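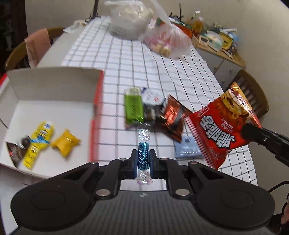
Pinza de mano cerrada sobre un caramelo, con la caja abierta a la izquierda.

Hola a todos:

Retomo el hilo de las pinzas porque ayer me volvió a pasar, y esta vez con el registro encendido, ¡por fin! Copio lo que escribió Birthe en febrero:

> Birthe Frandsen escribió:
> A nosotros la Pikow nos deja de leer la apertura
> a mitad de sesión. Los dedos se mueven, el valor
> se queda clavado y el programa no avisa de nada.
> Cambié el cable y siguió igual. ¿A alguien más?

Pues sí, a mí más. Estábamos metiendo golosinas en la caja (los caramelos pequeños van con una pinza y las bolsas grandes con la otra) y en el episodio 214 la apertura se quedó fija en 900. Yo seguí tan tranquila abriendo y cerrando, y solo me enteré por la noche, al repasar las curvas. Tiré todo lo grabado desde ahí, con la rabia que os podéis imaginar.

Mi sospecha es el conector que entra en la carcasa: si doblo el cable hacia dentro, el fallo sale enseguida; si lo dejo suelto, tarda mucho más. Le he puesto una brida y un corte automático cuando el valor no cambia en 2 segundos con la pinza en movimiento. Es un parche, ya lo sé, y da alguna falsa alarma si te paras a pensar con el caramelo en la mano.

Birthe, ¿tú llegaste a abrir la carcasa? ¿Y alguien ha probado el conector de Levchenko? En Briltent me dicen que encaja, pero no me fío mucho.

Un saludo,
Graciela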